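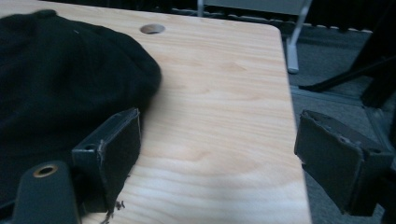
Dovon hand gripper at the table edge, black fabric to the left

Hi Cirilo, and hello to everybody else following along,

Sorry for the slow answer, it has been a full couple of weeks here and I wanted to spend real time with the kit before I said anything.

On April 20, 2018, Cirilo Jaramillo wrote:
> Has anyone on the list tried the Dovon hand-held gripper?
> Herkby quotes me 886 for the pair and I can't tell if the
> finger pads are any better than the ones from Nemov. We
> mostly handle cloth.

We do cloth as well (hats, sleeves, anything soft and dark that the old Fleury tool used to hate), so I think I can help a little! I like it a good deal. The fingers open nice and wide, and my wrist was still happy after 284 grasps, which I could never say of the Fleury.

The pads are my one real grumble. Look at the corners in the picture: scuffed along the edges, and the left one has little dark frayed bits hanging off the bottom. I'd hoped for better at that price. Herkby sells spares at 22 a set, and I would simply add two sets to your order and not think about it again. Swapping them took me almost 20 minutes the first time, mostly hunting for the right driver.

I haven't had a Nemov in my hands, so I can't compare, but maybe somebody here can? You're very welcome to borrow ours in May if you'd like to try it on your own fabrics before you spend the money. Just write to me off list and we'll sort out the shipping.

All the best,
Hubert Walczak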